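Ticket: Arm stalls over the basket during open day demo
Opened by: Delphine Kowalczyk
Assigned to: Girish Mathur
Status: Closed, one item moved to a new ticket

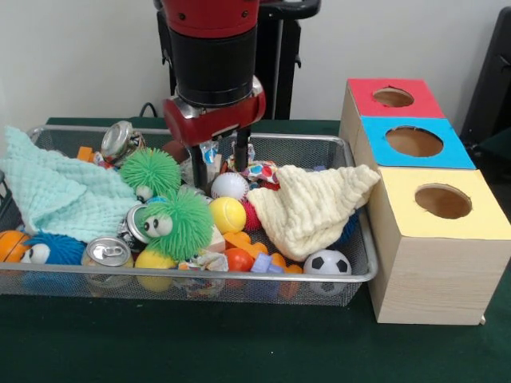
April 8, 2019

Hi Girish, writing this up while it's fresh. Open day went fine for the first stretch and then the sorting demo started doing something weird. The arm goes down into the basket, the fingers close, and then it just sits there. No error on the screen, no beep, nothing. After 30 seconds it gives up, goes back to the top and tries the exact same spot again. I had a bunch of middle schoolers counting down out loud with it, which they thought was great, but I was sweating!

What I tried, in order:

Stop and resume from the panel. It picked once, then stalled again.

Full restart of the Avoton controller. Same thing, and it took forever to come back up (I did a lot of talking about recycling).

Stirred the basket by hand with the arm parked. This helped! I got a good run of picks, then it was back to stalling once people started tossing stuff in again.

Swapped the power strip because Babita had a feeling about it. No change. Sorry, Babita.

One more thing, the stalls seem worse when it goes for anything near the cloths. The balls are mostly okay. Cans are a coin flip.

Delphine

Reply from Girish Mathur

Thanks for the list, super helpful. Can you tell me two things? What is the grip timeout set to, and did anybody touch the closing force before the doors opened? It's under Hand, then Limits. Don't change anything yet, just read me the numbers. Also please export the log before you restart again, because the restart wipes it.

Reply from Delphine Kowalczyk

Oops, I already restarted twice. I have the log from after the second one and I've attached it. Grip timeout says 300, which I'm guessing isn't seconds or we'd still be standing there. Closing force says 90. I didn't touch it, but Abimbola set up the station with me this morning so I'll ask.

Reply from Abimbola Okeke

That was me! We had the squishy spiky toys slipping out during the warmup and I turned the force up so they'd hold. It did work on those. I didn't think about the cloth at all. I meant to put it in the setup notes and then the first tour group showed up early and I was handing out stickers.

Reply from Girish Mathur

Okay, that explains a good chunk of it. With the force that high, the hand closes on a fold of knit, pulls, and the arm feels the whole tangle tugging back. It reads that as being stuck and waits. It's doing what it was told, it's just really boring to watch. The timeout is in tenths, so your 30 seconds matches.

Please do this between groups:

Park the arm and hit the stop button before anyone reaches into the basket.
Set closing force back to the Dretitside demo profile. Load the profile, don't type the number in.
Set grip timeout to 7 seconds, so 70 in that field.
Loosen up the cloths so they aren't tucked under other things.
Run a few picks with no visitors at the table, then let people back in.

And keep the crowd from adding things while it's moving, if you can.

Reply from Delphine Kowalczyk

Did all of it over the lunch break. Much better! It still misses, but when it misses it lets go and tries somewhere else, and people cheer for it either way. We got through the whole afternoon without me touching the restart button. One kid wanted to know if it gets tired and I told him to ask Geeta, who gave him a very long answer about motors.

Two leftovers. The spiky toys slip again now, like Abimbola said they would. And the operator at the panel really needs some kind of message when it's waiting, even just the word "waiting," because a frozen arm and a thinking arm look exactly the same from where I stand.

Reply from Geeta Kaushik

I'll take the message on the panel. Opening a separate ticket for it so this one can close. For the slipping, I'd leave it alone until the October visit, we'd need a different grip setting per object and that's more than I want to squeeze in here. Abimbola, could you add the force and timeout values to the setup notes?

Reply from Abimbola Okeke

Done, and there's a line in there now about loading the profile first thing.

Closed by Girish Mathur. Cause: closing force raised by hand during setup, long grip timeout. Fix: demo profile reloaded, timeout shortened. Log attached, starts after the second restart.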